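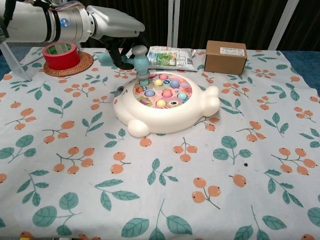 2. Sound levels of battery toys in the home

2.1 Aim

The project set out to measure how loud common battery-operated toys are at the distance a small child would hear them from, and to compare this with the level at the distance of an adult in the same room. Toys that make a sound when struck or pressed were given priority, as the child's head is usually close to the source during play.

2.2 Equipment

Readings were taken with a Trustia hand-held sound level meter, set to A-weighting and fast response. The meter was checked against the department's calibrator at the start and end of each session. The drift never exceeded the resolution of the display, so no correction was applied. All toys were fitted with new alkaline cells, as a trial in August showed that output fell noticeably with part-used ones.

2.3 Method

Measurements were made in the seminar room of the Morais building with the heating fans off. Each toy was placed on a folded blanket to reduce sound from the table top. The meter was held on a stand at two distances, 30 cm and 2 m, level with the loudspeaker opening. Each run lasted long enough for the toy to play its full set of sounds, and the maximum level was written down by hand. Muammer Yurt operated the toys and Teresa Falcão read the meter. Roles were not exchanged between runs.

Where a toy had a volume switch, both settings were measured. Impact noise from striking the toy was recorded separately from the electronic sound – the two could not be told apart on the meter when they occurred together.

2.4 Sources of error

The room is not anechoic. Reflections from the window wall raise the 2 m readings by an unknown amount, and the fall in level between the two positions was smaller than the inverse square law predicts. The force of each strike was not controlled either. A drop weight was considered, but the Wustus rig was in use by another group until 9/10/15 and the readings had to be finished before then.

Toys with the loudspeaker on the underside gave lower figures on the blanket than on a bare surface. These are marked in Table 2 and left out of the averages. The Adeo keyboard is also left out, as its volume control was faulty on the low setting.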